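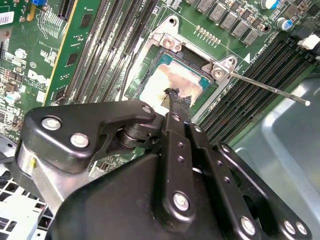

Fig. 1. Old thermal compound on the heat spreader, partly scraped. Processor seated, retention frame and lever at the socket.

Unit 4: Processor Removal, Cleaning and Reseating
Filed under: Course Notes / Desktop Hardware / Bench Practice

4.1 Scope

This unit covers the removal of a desktop processor from its socket, the cleaning of the heat spreader, and the reseating of the part under a fresh layer of compound. It assumes Unit 3 (cooler removal) has been completed. The cooler base is cleaned by the same method and is not treated separately.

Board layouts differ between models. Identify the parts on the machine in front of you before touching anything, and do not rely on the position of a part on the last machine you serviced.

4.2 Condition of the compound

Compound that has been in service for several years loses its carrier and stiffens. The residue ranges from cream to tan to gray, depending on the product. In Fig. 1 it still covers most of the spreader. Color alone is a poor guide to condition. Texture is better: residue that crumbles under the scraper needs a longer soak than residue that smears.

Residue at the edge of the spreader matters more than residue in the center. The substrate extends past the metal on all sides, and fragments pushed over the edge can drop into the socket once the processor is lifted. Work inward from the edge at all times.

4.3 Cleaning with the processor seated

The bulk of the residue is removed while the processor is still locked down. The retention frame holds the part flat and covers the contacts.

1. Disconnect mains power and hold the power button for five seconds.
2. Lay the tower on its side, open side up.
3. Put on the wrist strap and clip it to bare chassis metal.
4. Place one drop of solvent on the spreader and wait 90 seconds.
5. Lift the softened residue with a nonmetallic tool. Keep the tool nearly flat to the surface.
6. Wipe with a lint-free pad, edge to center, turning the pad after each pass.
7. Repeat steps 4 to 6 until a clean pad stays clean.

Use the Hullham pads in the top drawer. Paper towel sheds fiber and is not accepted for assessed work. The solvent is Dramus 438, dispensed from the dropper bottle only. Do not spray it over the board.

4.4 Removing the processor

Release the lever by pressing down and slightly outward, then raise it fully. Open the frame. Hold the processor by two opposite edges of the substrate and lift straight up. Any sideways movement while the part is still in the socket can bend contacts, and a bent contact is usually the end of the board.

Place the processor in a tray, spreader up. Students who set a processor down on the bare bench will be asked to restart the exercise from step 1.
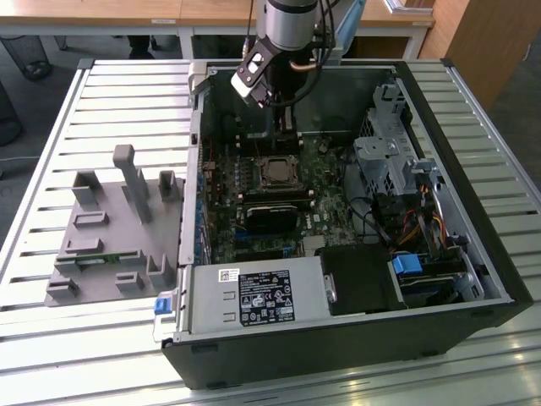 Bench Practice notes | Skindham Technical Center | 7 September 2019

4.5 Inspecting the empty socket

With the processor out, the square frame and lever remain on the board around the socket. Fig. 2 has the full interior for reference: drive bays on the right, expansion slot brackets on the left, power supply along the near side. Note the power wires and the black data cable. Cables in any tower should be checked for clearance before the lever is raised, and moved aside if they can spring back over the socket.

Inspect under a lamp held low, first from one side and then from a second side at a right angle to it. Contacts in good order reflect evenly in both positions. A dark spot or a single bright point that persists in both is recorded on the job sheet before work continues.

Do not touch the contacts. Do not blow into the socket by mouth. Loose debris is removed with the hand bulb. If compound has reached the contacts, stop and report it — the procedure for a contaminated socket is in Unit 9 and requires the bench microscope.

The socket should not stand open longer than needed. Fit the plastic cover if the processor is to be out for more than a few minutes.

4.6 Reseating

Match the corner mark on the processor to the corner mark on the socket. Lower the part straight down under its own weight. If it does not sit level, lift it and check the orientation again. Close the frame, then the lever. Some resistance at the lever is normal on this type of socket.

Apply compound to the center of the spreader, roughly the volume of a small pea. The Furtună syringes issued for this course are marked for single use once opened.

4.7 Record

Enter the following on the job sheet:

Board model and revision
Condition of old compound (smears / crumbles)
Number of solvent cycles
Socket inspection result, both positions
Idle temperature 10 minutes after restart

Sheets without a socket inspection result are returned unmarked. The February revision of the job sheet replaces all earlier versions.

Reading for next session: Unit 5, sections 5.1 to 5.3.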